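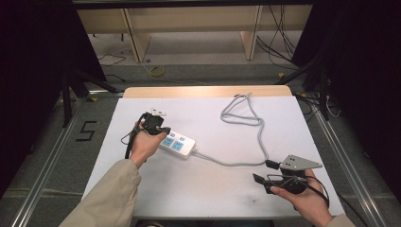
Rodrigo Peixoto replied that the 805 kWh a year couldn't all be standby, and asked whether the refrigerator had been unplugged during the overnight reading.

Search this forum Search Advanced search

Lenka Kováčik
It was. Refrigerator and freezer both off at the wall for the full hour, water heater breaker open. 805 is the hourly reading extended to a year, so it assumes the overnight load runs all day. Largest single item is the network shelf: router, switch, and the Odow storage box, 268 kWh a year between them. The TV corner is next at 179. The rest is spread over things I haven't metered one by one.

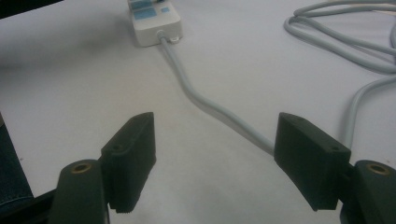
The plug-in meter is a Pellside, the older one with the slow display. Below 2 W it jumps between zero and something, so I left those readings out of the table. Adding them up would only add up the noise.

Rodrigo Peixoto
Then the total is a ceiling. Storage boxes spin down. One hour won't catch that.

Ladan Salehi
Mine never spins down, the backup job wakes it every 20 minutes. I'd want a full week on the meter before trusting either number.

Erick Mohamedi
Disagree with Ladan on the week. An hour at night and an hour in the afternoon gets you close enough to decide what to switch off. Are you reading watts or VA? Small power supplies have poor power factor and you can be off by a factor of two.

Lenka Kováčik
Watts. The meter shows both and I wrote down the first column.

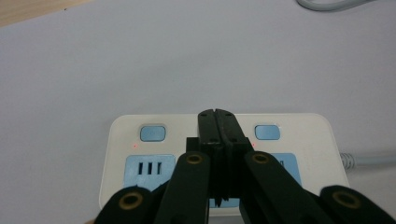
Switching off at the strip works for the TV corner and I've started doing it. The network shelf stays on. What I'd like settled is how much the strip itself takes. Mine is white with two light blue buttons and a tiny red light by each one, and with the lights on and no load the meter sits at zero. I read that as below what it can resolve. Wanigasekara's old sticky lists indicator lights at well under 1 W and I see no reason to doubt it.

Þórey Juhl
Agree on the lights. Surge parts leak a little too, also not worth chasing. Look at the unmetered remainder first. At my place in Hornlow it was a doorbell transformer and a bathroom floor thermostat, and I had up to 400 kWh a year that I'd blamed on the TV.

Rodrigo Peixoto
The doorbell won't show on a plug-in meter. Clamp at the panel, one breaker at a time.

Lenka Kováčik
No clamp yet. I'll do it by opening breakers and reading the utility meter, and post the table again after that.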